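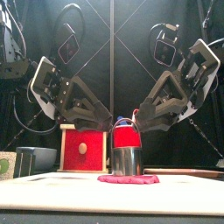

About Nirard

Nirard sells small household containers: wooden boxes, metal buckets, and the odds and ends that go in or next to them. We opened in Kiltton with one rented room and a list of 110 items. The list now stands at 315, and most of them still fit on a shelf or the corner of a table.

Our boxes come in natural wood and in colors. Red has been the best seller since the first year. Buckets are metal with a carrying handle, and we don't stock plastic ones. Customers use them for kindling, clothespins, potatoes, toys - whatever needs to be off the floor.

The painted boxes are sold under our Skeltico name. The plain ones and the buckets are sold as Carrier. Both lines are packed in the same building, and you can mix them in one order.

What we do

We supply 700 shops and a growing number of schools, which mostly buy boxes for classroom tidying. Eight people work here full time. Orders placed before noon leave the same day, except in October, when we do our yearly stock check and everything takes a day longer.

If a handle comes loose or a corner splits, write to us with the order number and we will send a new piece. Old boxes can be returned to the Kiltton shop for repainting - red and green only at present.

The shop is open Monday to Saturday. Parking is behind the building, and the door on that side has no step.

Page last updated 3 September 2023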